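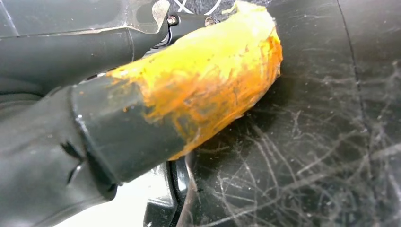 Brusaden, September

To: members list
Re: Autumn fixtures and the practice green

Two replies to the points below, then the entry details for the Forsberg Plate.

> Could somebody confirm whether the practice green will be open
> before the Plate? The notice in the clubhouse says closed until
> further notice. Also, is the Plate still off the white tees? The
> card on the board gives 259 yards for the 9th and I thought that
> was the yellow distance.

The practice green is open again from the first week of the month. The back third stays roped off until the new turf has knitted, so please keep trolleys and bags outside the rope. Chipping on to the green is still not allowed. Use the net behind the starter's hut.

You are right about the 9th. The card on the board was an old one and has been taken down. The Plate is off the whites, as in previous years, and 259 is the yellow yardage. New cards are in the box by the first tee.

Forsberg Plate: singles stableford, full handicap allowance. The field is limited to 24, and there were 9 names on the sheet when I looked this morning. If it fills up we will run a reserve list in order of entry. Please don't add a partner's name without asking them first. It happened twice in the summer and left gaps in the draw.

First group off at 8.30 am. Anyone needing a late time should write it next to their name and not ring the shop on the morning.

The away match at Istar is still short of two players. It is a long drive, but the course is drier than ours at this time of year and they do a decent lunch. Jedent have asked to move the return fixture to the spring and we have agreed.

Last item. The range machine now takes tokens only, from the shop. A bag of 500 range balls has been added to the stock, so it should stop running out at weekends. Striped balls found on the course go in the basket by the 18th, please, and not in your own bag.

Replies to the list if they concern everybody, otherwise to me direct.

Fixtures secretary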